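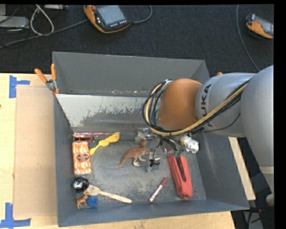 Chapter 7
Mixed Small Goods in Open Bins

7.1 Scope of the chapter

Chapters 5 and 6 dealt with goods that arrive in a known orientation: cartons on a pallet, trays in a rack, sleeves in a divided tote. This chapter deals with goods that do not. Toys, kitchen utensils, craft supplies and similar household items are often held together in a single open bin, with no divider and no fixed position for any article. The arrangement is cheap to fill and slow to empty. The sections that follow cover the choice of bin, the condition of its surfaces, the order of removal and the recording of contents.

Readers should already be familiar with the terms "unit", "lot" and "line" as defined in Chapter 2. The term "loose lot" is used here for any group of unlike articles sharing one container without internal packaging.

7.2 Bin geometry

An open bin is described by its floor dimensions, its wall height and its wall angle. Sloping walls allow empty bins to be nested and give the hand some clearance near the floor. They also reduce the usable floor area for a given rim size, and rounded articles tend to settle along the base of the wall.

Wall height should be chosen with the smallest article in mind. A deep bin holding a single layer of small goods wastes reach and puts the floor in shadow. For loose lots handled at a bench, the Osilico depot adopted a maximum fill of 30 articles per bin, and found that a second bin was preferable to a deeper one.

The bench matters as much as the bin. A flat tabletop at elbow height is adequate for most work. The bin should be set square to the front edge of the bench so that every corner can be reached without leaning on the rim.

7.3 Surface condition

Grey is a common colour for general-purpose bins. It hides scuffing, but offers poor contrast with pale grey or silver articles. Yellow, white and strongly patterned goods are found quickly on a grey floor; dark red and dark blue goods less so, particularly when they are small.

Scratches and scuffs do not in themselves call for replacement. A bin should be withdrawn when any of the following is found:

a crack that reaches the rim or the floor
a raised burr that catches a cotton cloth
residue that remains after one wash with neutral detergent

Inserts and inner panels are inspected separately from the bin body. They take most of the rubbing and will usually show wear first.

7.4 Classes of article by form

Colour and purpose are of little use in planning removal. Form is the better guide, and four classes are sufficient for this chapter.

Long and thin. Sticks, pencils and brushes. These come to rest flat, frequently against the base of a wall, where one side is hard to reach. Lift one end first.

Handled. Scoops, spoons and small ladles. The wide end and the narrow end behave differently – grasp near the balance point, normally closer to the wide end.

Compact. Blocks, balls and small parts. Easily missed beneath larger goods. Remove last, then check the corners.

Irregular. Figures, soft toys and moulded novelties. No single grasp suits the class. Remove first where they cover other articles.

7.5 Worked case: the Mbeki returns bench

Wendell Nguyen-Tran's study of the Mbeki returns bench compared two removal orders over 53 bins. In the first, the operator took whichever article was nearest. In the second, irregular goods were cleared before anything else and compact goods were left to the end. The second order produced fewer missed articles, although the time per bin was almost unchanged. Most of the misses under the first order were compact goods left in a rear corner.

The study was run in April with a single operator, and the results should be read with that limit in mind. The record sheets are reproduced in Appendix C and are needed for Exercise 9.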